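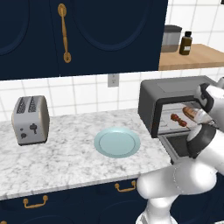

Nokomville Community Kitchen
Minutes, Monday meeting, 5:30 p.m.

Soup supper: What a night! We served 222 bowls, our best ever, and the Plavach Bakery rolls were gone by seven.

Pantry shelves: Sandhu Hardware will give us 3 more shelves (thank you!!). Delivery in December.

Cooking class: Full already, with a waiting list. Agreed to add a second evening.

Dish towels: we need more. Please bring any spares.

Closed 6:15 p.m.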